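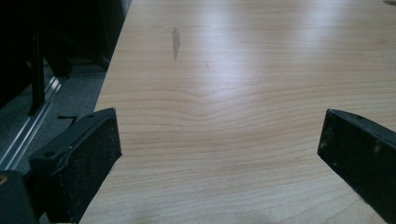

Fingers open over the table, ready to start a take.

Section 4: Showing the task by hand

By now you should have the hand-held gripper charged, paired and sitting comfortably in your hand. If the status light is still blinking, go back to Section 3 and finish the pairing first. I'll wait!

I wrote this part of the Flamivetti guide after a lot of my own takes had to be thrown out, so it leans on the mistakes I made myself (and there were plenty). The job we're teaching is a simple one: pick up a small part, carry it across the table and set it down. You do it with the gripper in your hand, the recorder saves how your hand moved and what the camera saw, and the robot learns from the pile of takes you end up with.

What you need

Hand-held gripper with both fingers fitted
Lokateck recorder, plugged in, with the Cuva software open
A table you can leave in one place for the whole session
The part you want moved

4.1 Getting the table ready

1. Clear off whatever you won't be using. Cups and phones have a way of creeping into takes, and then you've got them in half your set.

2. Leave the marks on the table alone. I used to scrub mine between sessions and I've stopped doing that. A smudge or a scratch gives the tracking something to hold on to, and plain wood grain can look pretty much the same everywhere. If you do want to clean, clean before the first take and then leave it be until you're done.

3. Check the light. A ceiling light bouncing off a pale tabletop makes a white patch where the camera loses the grain. You can live with some of that, but try to keep your pickup spot out of it. I turn off one row of lights and leave the other on.

4. Look over the edge of the table too. The camera sees the floor on that side, so a chair that rolls away in the middle of a session changes the background. Pick a spot for it and keep it there.

Note: Dust on the finger pads is fine. Grease is not. Wipe greasy pads with a dry cloth and let them sit a minute before you go on.

4.2 Checking the fingers

1. Squeeze the trigger all the way, then let go. Both fingers should move together and stop without a click.

2. In Cuva, open the Fingers page and watch the number while you squeeze. It should run smoothly from 0 to 1,000 and back down. If it jumps, run the finger setup from Section 2 again.

3. Look at the screws on the gripper body. If one has backed out, snug it up with the small driver. Go easy – the body is plastic and the threads strip faster than you'd think.

Caution: Keep your other hand away from the fingers when you squeeze. The pinch isn't strong enough to do real harm, but it got me right on the fingernail once and I said some words that are now part of a recording.

4.3 Recording a take

1. Hold the gripper over the table with the fingers open and nothing between them. This is your start pose. It doesn't have to be perfect, and a little change from take to take is good for the robot.

2. Press the side button once. Wait for the short beep.

3. Hold still for one slow breath. The software uses this moment to find where it is, and if you rush it the whole path can come out tilted.

4. Move in, close on the part, lift, carry, lower and open. Go at the speed you'd like the robot to go. Mine is a bit slower than I'd move with a bare hand.

5. Back off until the fingers are clear of the part, then press the side button again. Two beeps mean the take is saved.

6. Put the part somewhere new and go again. 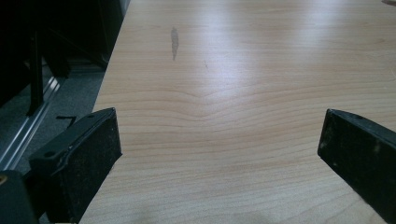 Kim wrote in after the first version of this guide that the still moment at the start felt like a waste of time, and that skipping it had saved a few minutes over a session, right up until the paths were played back and half of them sat at an angle to the table. The message ended with a request to print step 3 in bigger letters.

I can't do bigger letters, but please don't skip it, okay? If you notice you've rushed one, press and hold the side button until you hear the long beep. That tosses the take and you can just do it over.

4.4 How many takes?

For a single part on a single table, 200 good takes is where I start training. If the robot still misses, I go back and add more from the spots where it missed, and I don't bother redoing the easy ones. My biggest set so far is 2,000 takes, and my wrist had opinions about that one.

Take breaks. I stop every 14 takes to shake out my hand and look at the last few paths in Cuva. Tired hands get sloppy, and the robot will happily copy sloppy.

4.5 If something goes wrong

No beep when you press the button: the recorder has gone to sleep. Tap its power key and try again.

Path jumps partway through: you probably swung the camera into the glare or covered it with your sleeve. Toss the take.

Fingers show closed when they're open: run the finger setup again, then check any takes you made since the last good reading.

Once your set looks clean, go to Section 5 to send it over for training. Leave the table the way it is until the first robot run is finished.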